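Print this page | E-mail this page

Floor and cable questions I keep getting

Do I have to clear the whole room before you'll tell me it's clean enough?
No! I do mine in strips, one wall at a time, and shove everything over to the other side. Planks with a gray-brown grain are very forgiving, almost too forgiving (crumbs hide in those knots and streaks for weeks), so I sweep with the lamp on, late in the day.

What about the cables?
Ah, the cables. Mine used to live in one big knot on the boards and I vacuumed around it for most of a year. Now I unplug the lot, shake them out, wipe each one with a barely damp cloth and lay them back down one by one.
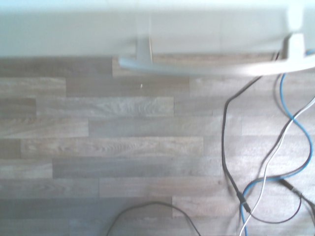

Then I label both ends. I use the little paper tags from Vasiliauskas, the stationery place in Itamley, and a pencil, so I can change my mind later. Anything I can't name goes in a shoebox until June, and if I haven't missed it by then, out it goes.

Can I mop wood-effect laminate?
Yes, but wring the mop out until your wrists complain. I go along the planks, never across, and I dry the seams with an old towel.

Which cleaner do you use?
Bruvden, the unscented one, one capful to a bucket. I tried Putiswood first and it left streaks on my floor, though my readers on darker boards seem to love it.

How often do you do all this?
The sweeping, every Thursday. The cables, twice a year if I'm feeling strong!

Print | E-mail to a friend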